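How to Set Up Emergency Water Storage in a Small Apartment

By Sixten Åberg

2,988 shares | 20 comments

Most guides to storing water assume you have a garage or a basement. I live in a 700-square-foot apartment in Gidville with one closet and a galley kitchen, so I had to work it out differently. The method below takes an afternoon to set up and a short check twice a year.

Work out how much you need

The usual planning number is one gallon per person per day. That covers drinking and a small amount of cooking and washing. Multiply by the number of people in your home and by the number of days you want to cover. Three days is the minimum most people start with. Two weeks is better if you can fit it.

For two people, three days comes to six gallons. Add extra for pets, for anyone who is pregnant or nursing, and for hot weather. A medium-sized dog can easily go through half a gallon on a warm day.

Write the total down before you buy anything. I skipped that step the first time and ended up with two big jugs that didn't fit anywhere.

Choose where it will go

Water weighs a little over eight pounds per gallon. A 5-gallon jug is more than 40 pounds full, and you don't want that on a high shelf or on a wire rack. Keep the heavy containers on the floor and the small ones above them.

Pick a spot that stays cool and dark. Good places in an apartment are:

- the floor of a coat closet
- under the bed, if the containers lie flat without leaking
- the bottom of a pantry cabinet
- behind a couch that sits a foot or so off the wall

Avoid the cabinet next to the stove, any spot that gets direct sun, and anywhere near paint, gasoline or strong cleaners. Some plastics let fumes through over time and the water picks up the taste.

Choose the containers

You can buy sealed water, fill your own containers, or do some of each. I do some of each.

Sealed water from the store needs no preparation. Leave it in its packaging and note the date printed on it. The drawback is price, and the thin gallon jugs like the ones used for milk tend to split at the seams after a year or so. I lost one that way and had to dry out a closet.

For filling at home, use containers made for food or water. I have two stackable Stovura jugs with a screw-in spigot. My sister uses the square Tamuro ones, which fit a narrow closet better but are harder to carry. Don't use old milk or juice jugs. The residue is very hard to get out completely and it feeds bacteria.

Clean and fill

1. Wash the container and the cap with dish soap and warm water. Rinse until there are no suds.
2. Mix one teaspoon of plain, unscented household bleach into a quart of water.
3. Pour the mix into the container, close it and shake so it touches every surface. Wait at least 30 seconds and pour it out.
4. Let the container air-dry, or rinse it with clean tap water.
5. Fill it to the top with cold tap water. If your tap water is already treated by the city, you don't need to add anything.
6. Close the cap tightly without touching the inside of it.
7. Label it "drinking water" with the month and year.

If you have a private well, ask your local health department what they recommend before storing it.

Before you put a container away, lay it on its side on a dry towel for an hour. Check the towel under the cap. If there is a damp spot, tighten the cap or replace the gasket and try again.

Keep a few small bottles in front

Big jugs are awkward when you only want a drink, so I keep single-serving bottles at the front of the shelf and a couple by the door. They are also easier to hand to a neighbor or put in a bag if you have to leave.

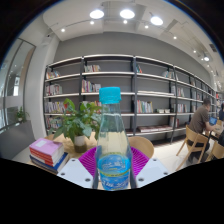
A small water bottle with a screw cap.

Use these from the left and add new ones on the right. That keeps the oldest moving out first without having to read every date. Don't keep your only supply in the car, where it gets too hot in summer and can freeze in winter.

Rotate twice a year

Replace water you bottled yourself every six months. I do mine in February and again in August. The old water doesn't have to go down the drain. Use it for houseplants, mopping or flushing the toilet.

At each check, look for cloudiness, bulging sides, cracks near the handle and any dampness on the floor underneath. Wash and sanitize each jug again before refilling, even if it looks clean.

If the power or water goes out

Drink from the small bottles first and leave the big jugs sealed until you need them. Once a jug is open, keep the spigot clean and try to finish it within a few days. Pour into a clean cup. Don't dip cups or hands into the container.

When we had the main break on Cárdenas Street, the water was off for a day and a half. We used just under four gallons between two people, plus a bucket for the toilet. I have since added one more jug for flushing only, marked with red tape on the handle.

Comments (20)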